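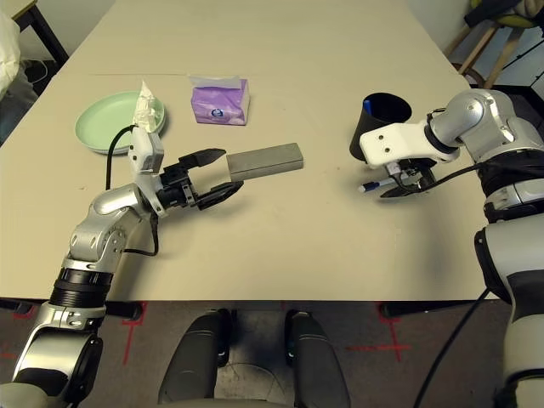

Sellurar
Moi je ne suis pas d'accord avec ce qui est écrit plus haut dans le fil. Un pot à stylos doit rester sur la table, même si la table est petite. Quand on le range dans un tiroir, on écrit avec ce qu'on trouve.

Staster
Pour les stylos je veux bien. Mais les marqueurs, je les garde couchés. Debout avec la pointe en haut, les miens écrivent gris après quelques semaines.

Button
Même avec le capuchon bien fermé ? J'ai un marqueur blanc à capuchon bleu, comme celui de la photo, il est resté dans le pot depuis le mois de juin et il écrit encore très bien.

Staster
Alors vous avez de la chance, ou un meilleur capuchon. J'en ai jeté 3 cet hiver.

Pálfi
Excusez mon français, je l'apprends encore. Ma question est pour les mouchoirs. La petite boîte violette, je la trouve pratique, mais chez moi les mouchoirs utilisés restent toujours à côté, ou bien dans une assiette — et le soir personne ne veut les prendre. Où mettez-vous la poubelle ?

Sellurar
Sous la table, côté mur. L'assiette retourne à la cuisine dès qu'on a fini de manger, c'est la règle chez nous.

Button
Règle un peu sévère, je trouve. Une assiette vert menthe sur une table beige, cela ne dérange pas. Je la laisse pour les trombones et la gomme.

Sellurar
Jusqu'au jour où quelqu'un pose un mouchoir dedans.

Pálfi
Merci pour la réponse. J'ai essayé la poubelle sous la table, mais je la pousse avec le pied. Peut-être une plus petite, accrochée au bord ?

Staster
Accrochée, oui, si le bord n'est pas trop épais. Mesurez avant de commander, le crochet de la mienne s'ouvre à 48 mm et pas plus.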